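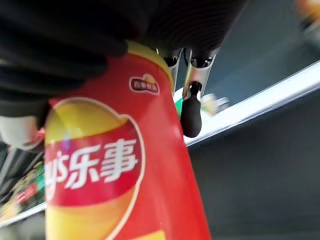 Bheki Mathebula wrote in to tell me that a stacked chip isn't a chip at all, it's a crisp little cracker made out of potato dough, and I should stop lumping it in with the sliced kind. Fair enough! I've kept the name "stacked chips" for this entry anyway (it's what everybody in my family says), but the point about dough is a good one and I've moved it up to the top.

Stacked chips are snack chips that are all made to one shape so they can sit one inside the next. A regular potato chip starts as a slice of potato. A stacked chip usually starts as dried potato flakes mixed with water and some kind of starch or flour, then rolled out thin, cut into ovals and cooked on a curved form. That curve is what makes the stack work, and it also makes the chip a bit stronger, so you get far fewer crumbs at the bottom than you do with a bag.

Packaging

Most of them come in a tall round can, often paperboard with a thin lining, and there's usually a peel-off seal under the lid. Some brands go with a plastic tub or a tray inside a sleeve. I like the can best, even though my hand stopped fitting in one when I was maybe twelve and I've been tipping them out ever since. Recycling is a pain, by the way. A can that mixes paper, metal and plastic gets turned away in plenty of towns, Kendalia included, and the rules where I used to live in Parry were different again, so check your own list.

Flavors

Plain salted, sour cream and onion, barbecue and cheese turn up nearly everywhere. After that it depends on where you shop. Tomato, cucumber, seaweed and grilled meat flavors are easy to find in East Asia, and I would happily eat the cucumber ones all summer long – they taste cold, somehow, which makes no sense for a chip.

Storage

Keep the lid on and keep the can out of the sun. Once it's open the chips pick up damp from the air and go soft, and in July my kitchen can ruin them overnight. A few minutes in a low oven brings them back pretty well (let them cool before you decide, they crisp up as they sit).

Related entries

Potato flakes
Tortilla chips
Shrimp chips
Snack packaging

Last changed 9/7/25: dough paragraph moved up, note on the Kendalia recycling rules added. The section on baked versions is still missing and I'm working on it.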